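The spare room, again

Posted 13 May 2019

I have now written three times about the spare room, and I promise to my patient readers that after this one I will go back to soup and to the garden. But two people wrote to me after the last post to ask how we arranged the beds, and In-ho Gil, who will sleep there next, asked me by message whether there would be "a place to put the glasses at night". So I think the subject is still alive.

For those who are new: we live in Prundport, in a flat with one room more than we need. When we moved in, this room became the place for everything without a place. Suitcases, a clothes horse, the boxes from the old flat which I did not want to open. My husband Bogdan called it "the customs office", because things waited there for a decision. In February his aunt Viorica told us that she would come for a longer visit, with her knee, and that she would not sleep on an air mattress. I respect this. So we had to make a decision about all the things.

The emptying took us three evenings and I will not describe it. I will say only that I found my own winter boots, which I had replaced the year before.

First came the question of the bed. We already had the grey upholstered bed, which was ours before we bought the wider one, and it was standing on its side against the wall like a piece of a ship. I was in favour of selling it and buying two single beds. Bogdan was in favour of doing nothing. In the end the bed stayed, and I am glad, as the mattress is a good one and Viorica slept on it without a complaint, and she is a woman who complains about mattresses in hotels she has not visited yet.

Then there was the second sleeping place. Our guests often come in twos but not in couples: a mother and a grown son, two friends, once my cousin with a colleague she hardly knew. For such people one large bed is not comfortable. We looked at the sofa beds in Restovo, the big shop beside the ring road, and I sat on so many of them that my back could not tell any more which was soft and which was hard. My advice is to go when you are not tired, and to lie down with your shoes off, even if you feel foolish. A sofa bed can be very pleasant to sit on and very bad to sleep on, and the shop assistant will only invite you to sit.

We paid 246 pounds for ours. It was a returned piece and the price was lower for this reason. A new one that I liked, of almost the same size, was 942, and I stood in front of the ticket for some time to see if I had read it properly. Ours is a very dark grey. I had imagined something lighter, perhaps a green, but a returned piece does not let you choose, and now I find that the dark colour is quiet and goes well with the bed.

About the bed linen I have stronger opinions. I keep the duvet white. I know that many people find white unpractical, but white can be washed hot and it does not become a different white after each wash, as happened to my blue set, where the cover and the pillowcases no longer belong to each other. The colour comes from the other things. I have two grey pillows which stand in front of the white, and a grey throw with long fringes for the foot of the bed. The throw was a present from Yuxi Peng when she stayed with us, and the fringes get tangled when I wash it. I comb them with my fingers while it is still damp. It takes the length of one radio programme.

The sofa bed has a fitted sheet, also dark grey, and with this sheet I am not at peace. I pull it at one corner and it comes loose at the other. I have tried to put it on from the back first and from the front first. I have tried the little elastic straps, which hold for one night and then jump off with a noise. If a reader knows a method, please write it in the comments, I will try everything.

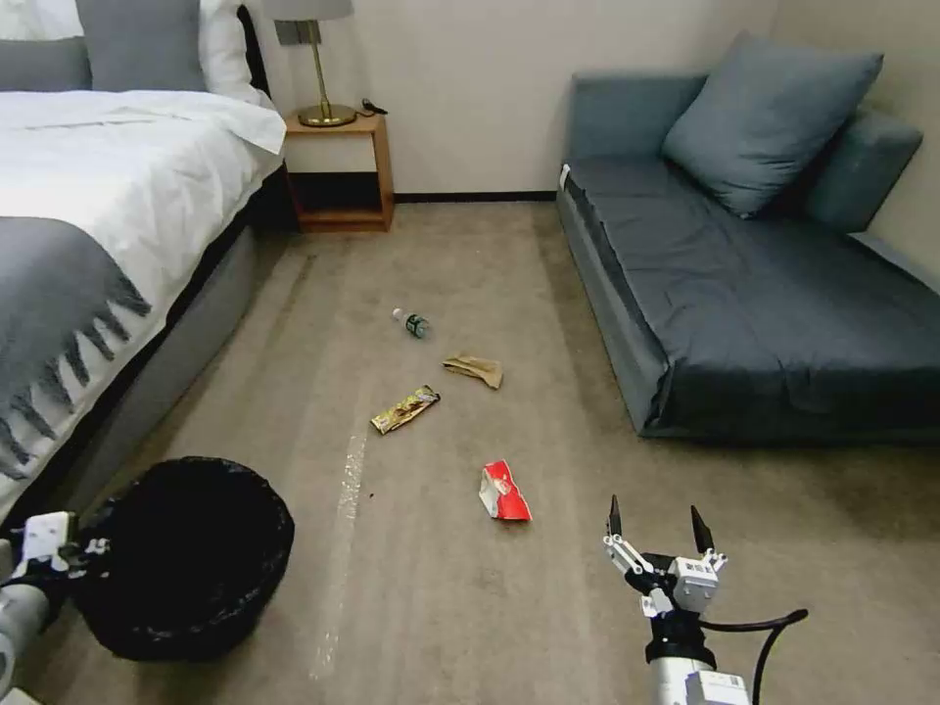

The floor was the next thing. We have beige carpet in both bedrooms, it was here when we came and it will be here when we go. I would not choose it. Every crumb and every bit of paper shows on it, and between the two beds, where people stand to dress and to empty their pockets, it never stays clean for long. I used to vacuum the whole room at once and feel very angry with the small pieces that the machine pushed in front of itself without taking them. Now I do it in an order, and it goes better.

First I pick up by hand everything that can be picked up by hand. I take the bin with me, a black one, and put it down on the carpet near the place where I am working, so that I do not have to walk to the kitchen with a wrapper in my fingers and forget on the way why I was walking. Then I make the beds, even if this seems the wrong moment, because shaking a duvet sends dust down and I prefer to have all the dust on the floor before I start with it. Then the surfaces. The vacuum cleaner is the last, and I go from the far wall towards the door.

My mother did it the other way round, floor first, and she had a cleaner house than mine. So perhaps the order is only for my own calm.

We did try a small rug in the middle. It was from Rumudero, woven, quite pretty, and it lived with us for less than two weeks. On a carpet a rug like this walks by itself. Each morning it was in another place, and with Viorica's knee I did not want to take the risk. It is in the hall now, on the hard floor, and behaves well.

Now to the glasses of In-ho. Yes, there is a place! Next to the head of the bed we have a small wooden nightstand in a warm, almost orange brown. It has an upper shelf and under it an open space with nothing in it. I leave the lower part empty on purpose. When I am a guest in somebody's house, and I open a drawer and find their old batteries and birthday candles, I close it again and keep my things in my bag during all my stay. An empty shelf says clearly that it is for you. Viorica kept her knitting there, and also a bag of dried plums.

On the nightstand there is the lamp, brass, with a thin stem and a grey shade. I bought it second-hand from Dinesh Krishnan, our neighbour from downstairs, when he moved to a smaller flat two streets away. It is a little too elegant for the nightstand, but the light is warm and the round foot is heavy enough that a person looking for the lamp in the dark will not throw it down. We also leave a charger there. This was the idea of Bogdan, and I admit that it is the one thing in the room for which all our visitors have thanked us. People forget their chargers and they are shy to ask.

The weak point is that the person on the sofa bed has no nightstand. For the moment we give them a chair from the kitchen, which works for a book and a glass of water, but in the morning we are then one chair short for breakfast. I have looked for something narrow, not more than 30 centimetres wide, and almost all that I find is either too high or made for a bathroom. Adams, the second-hand shop behind the station, had a piano stool last week which could be right. They wanted 100 pounds for it and I said I would think. I am still thinking.

The walls I have left alone. They are pale cream and the strip along the floor is dark, and when we moved in I wanted very much to paint this strip the same colour as the wall. Bogdan asked who would do it, on their knees, all the way around the room. After this conversation I began to find the dark strip quite nice. It also does not show the marks of the vacuum cleaner.

What is still missing: hooks for coats or a dressing gown, a mirror of a decent size, and a thicker curtain, as the street lamp is strong on that side and Yuxi told me she slept with a jumper over her eyes. She told me this only a month later, by letter. I wish guests would say such things at breakfast.

In-ho arrives with his brother next week, so both beds will be used and the kitchen chair will go on duty again. I have washed the towels. The boxes from the old flat are now in our own bedroom, behind the door, and I have asked Bogdan not to give this place a name.

Next time the sorrel soup, with the correct quantity of eggs. Thank you to the reader who noticed.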